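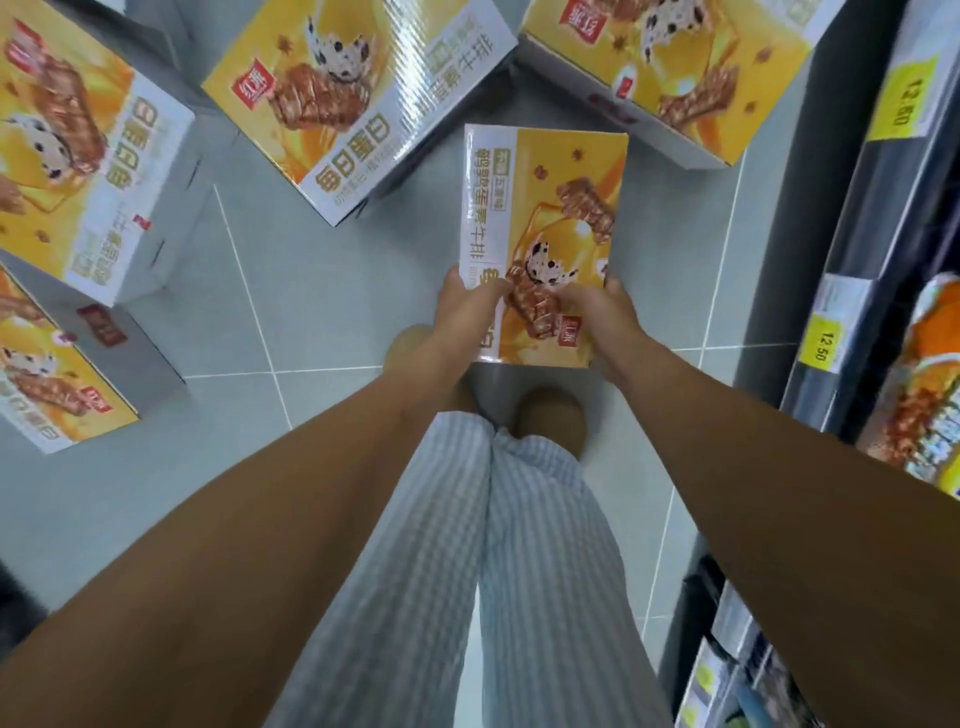 Snack aisle

The snack aisle is the part of a grocery store where small packaged foods are kept - bars, crackers, little cakes, anything you can eat with one hand. I've been writing up store layouts for the Kitora food pages for a while now, and this is the aisle I get the most mail about!

Layout

Most snack aisles run between two long shelving units, with the big sellers near eye level and the family packs down by your ankles. Small boxes usually stand in rows with the front panel facing out. Shopkeepers call this "facing up," and it has to be redone all day long, as I learned in my first job at Mirkaleck, a corner store with 17 shelves and a very fussy owner.
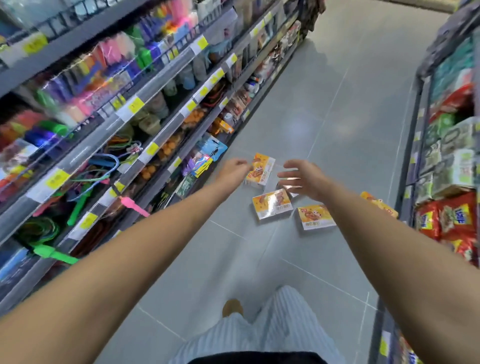 Boxed snacks on the floor of a supermarket aisle.

Boxes tend to get sorted by brand first and flavor second, so a sweet bar can easily end up next to a savory one. I like that, personally (it's how I got hooked on five-spice anything), but plenty of shoppers write in to say it drives them up the wall.

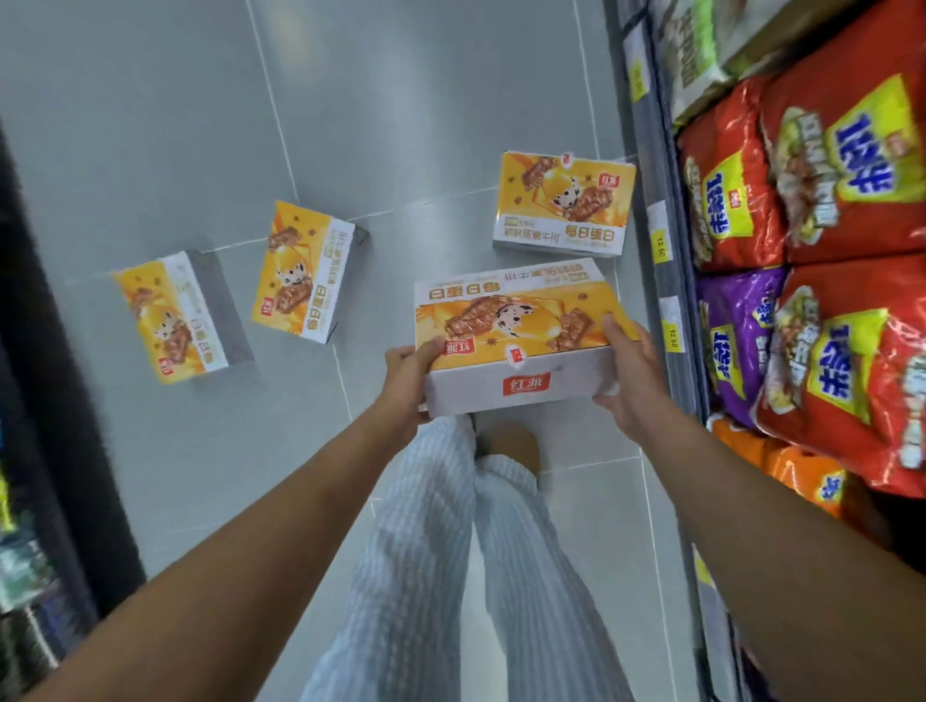 Size

It varies a lot. The Priedītis store I visited one March listed 3,122 products, and 23 of them were kinds of rye cracker. Berna, a much smaller shop, gets by with 2 short shelves and a basket by the register.

See also

Checkout display
Shelf label
Protein bar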